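**Squeeze tubes in a storage bin: cap down or cap up?**

Posted by Andri Pfister in Bathroom and Utility, Saturday, November 23, 2019

Hello everybody. We have moved to a smaller flat in Lodisow and the bathroom has no cabinet, so I keep the creams and the toothpaste in plastic bins on a white table in the next room. The blue bin is for tubes, the yellow tray is for things which are still in their box, and the taller yellow basket takes what remains.

My problem is with the tubes. If I lay them flat, the ones at the bottom are forgotten and I buy the same again. If I stand them on the cap, they are easy to take by the flat end, but my wife thinks the cream will press on the cap and leak. In December my parents are coming for 4 weeks, so there will be more tubes than now.
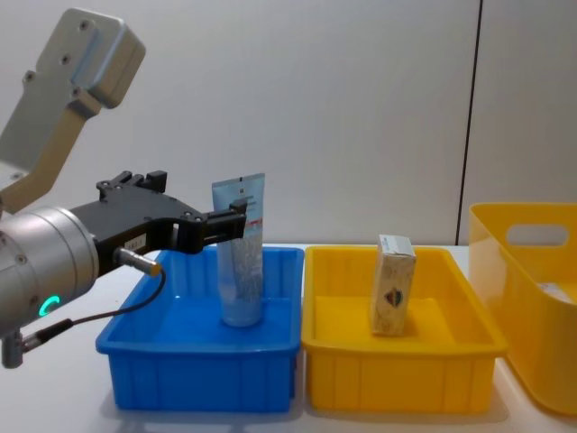

*Tube standing on its cap in the blue bin, small box in the yellow tray.*

Is it bad for a tube to stand like this for months? And should the bin be higher than the tube, or is it good that the end looks out over the rim? I would like to decide before I buy more bins.

**Balthasar Rainer**

Cap down is fine. I keep hand cream, toothpaste and sun cream in this way for many years and I had one leak, from a tube with a cracked cap. Before you put a tube in, close the cap fully and wipe the neck. A cream which is rather thick will collect near the opening, and this helps you when the tube is almost finished.

About the height, I prefer that the end comes above the rim. You can pull it out with two fingers and you don't have to search. With a very deep bin you must put the whole hand inside, and then the other tubes fall over.

The falling is the bigger trouble, in my experience. One tube alone in a wide bin will lean and later lie down. I put a drinking glass in the corner of the bin and stand the thin tubes in it. A piece of cardboard folded in the shape of a Z also works, but it becomes soft in a damp room.

For your parents I would take a separate bin. Two families in one bin is not a good idea, I tried it.

**Grudden**

we just throw them all in a drawer, never had a problem

**Jarman2344**

I agree with Balthasar, with one exception. Medical ointments I leave in the box, because the leaflet is there and often the date is easier to read on the carton. Your tray is good for this. Write the day of opening on the box and on the tube with a waterproof pen, in case they get separated.

Please also put a sheet of kitchen paper on the floor of the bin. If something leaks you will see it at once, and you change only the paper.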